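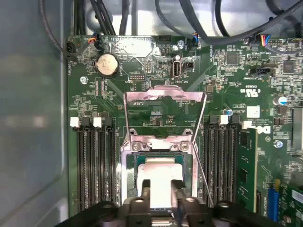

What should be checked before a processor socket is closed? The seating of the processor, the contacts around it and the position of the lever, in that order.

The order comes from Anneli Lindqvist, who rebuilds server boards at Havby. She works with the case lying flat and leaves the retention frame standing open until the processor sits level.

"If one corner is high, I lift it out and start again," she said. "You don't press on it. The frame does the pressing."

Lindqvist lowers the frame first and the lever second. Some resistance in the lever is normal on a socket of this size – a sudden stop is a fault.

Memory comes later. She opens the latch at the end of a slot, lines up the notch and pushes on both ends of the module. Which slots are filled first depends on the board, and she reads the manual each time.

"Two boards from the same maker can want a different order," she said. "I've lost 50 minutes to that."

The coin cell gets a meter reading on every board. Havby replaces any cell that has been in service longer than six years, whatever the reading.

Her colleague Rami Zein handles the first power-up. He leaves the side panel off for 15 minutes and logs the temperatures by hand.

"The log is dull reading," Zein said. "Most pages say the same thing. I check the fan headers again before I put the panel on."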